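Home | Projects | Gallery | Notes | Contact

Skedix: gathering cloth examples on the bed, April

Skedix is a small project that collects examples of people handling clothes and bedding, so that a learning system can be trained on them. The work in this gallery belongs to the bed set, the second of the three sets planned for this year. The first was table linen and was done at our old rooms in Solovach. The third will be towels on a rail.

The method is simple. One person kneels or stands at the bed with a hand-held gripper in each hand and does a short task with cloth. The grippers have the same fingers that the arms will use later, so what the person does with them carries over better than what a person does with bare hands. Each attempt is saved as one example, with the view from the head, the view from each gripper, and the opening of the fingers over time. Nothing is staged for speed. People are asked to work at the pace they would use at home, with the limits that two fingers on each side put on them.

The bed set stands at 1,261 saved examples. Of these, 179 were set aside after review and are kept in a separate folder. The target before the first training run was 900, and we went past it because the early examples leaned too heavily on one task.

1. Both hands open

Two grippers over the olive-green fitted sheet, fingers spread. Every example in the bed set starts and ends with both jaws fully open. It gives the software a clean mark to cut on, and it saves the reviewers from guessing where one attempt stops and the next begins. The green light strips on the grippers show up well in the head view.

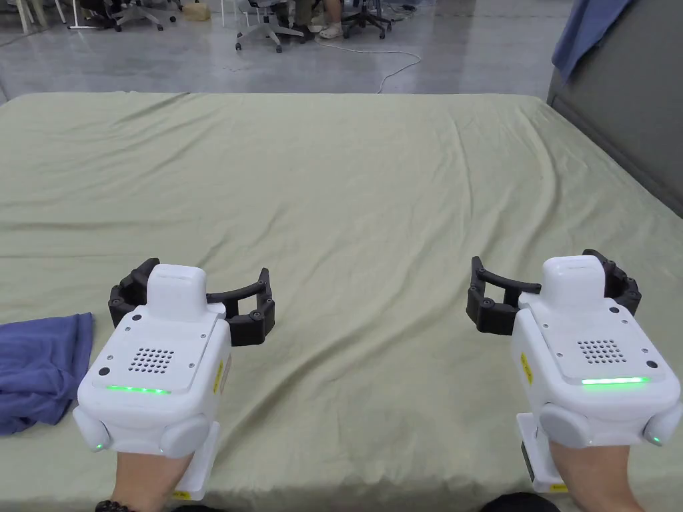 2. Approach to a t-shirt

Loose shirts are the largest group in the set. The shirt is dropped from standing height and not touched again until the example begins, so no two starts are alike. The person may go in from either side and may use one gripper to hold the cloth flat while the other picks it up. The only rule is to take hold of cloth that can be seen from the head view. Reaching under a pile and pulling by feel gives the system nothing to learn from, and most of the examples set aside in the first weeks had this fault.

The one below is a blue shirt with the collar area bunched and a gripper close to the edge of the fabric. A low approach like this is what we ask for. If the fingers come down from straight above, they tend to pinch the sheet along with the shirt, and the fitted sheet then lifts at the corner and has to be put back before the next attempt.

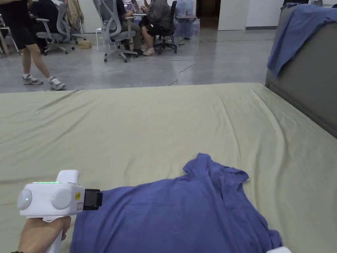
Anikó Balogh

I wrote the task list for the bed set and did the review with Shona Nepia. There are 14 tasks on the list. They run from "move the shirt to the other half of the bed" up to "fold the shirt in thirds and set it down by the headboard." The long ones are made of the short ones, and we label them at both levels.

We review at half speed, head view first, then the two gripper views side by side. A dropped shirt is kept if the person picks it up again and finishes. Those are some of the more useful examples we have, as the arms will drop things too. An attempt is set aside if the cloth leaves the bed, if a hand goes in to help, or if one of the views goes missing for more than a second.

The labels are plain sentences. We tried short codes in Solovach and gave them up after the first month, when two people had used the same code for different things.

3. From the gripper

The gripper view is narrow in use and wide in what it takes in. For the last few inches before contact, it is the view the system leans on most. The fingers always sit in the same place at the bottom, so the distance between fingertip and cloth can be read without any extra marker. Here a purple-blue cloth lies on the sheet, with the rest of the room going on behind it.

We leave the room as it is. People walk by, chairs move, and the light from the windows changes through the day. The Solovach set was gathered against a plain curtain, and the system trained on it did poorly as soon as the curtain came down. The bed set has had no curtain at any point.

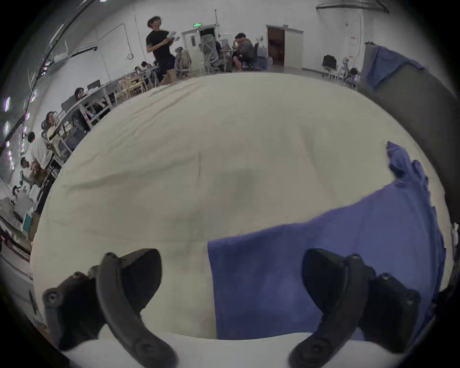
Shona Nepia would have stopped at 900 and moved the bed. Her view is that one more room is worth more than another few hundred shirts in the same one, and that the head view in particular will learn the headboard by heart if it is given the chance. She has asked for the next batch to be split between Stadville and the Faulkner building, with the same task list and a different sheet in each.

The split has been agreed. Faulkner comes first, with the short tasks only, and the folding tasks will follow when the new labels have been checked against the old ones.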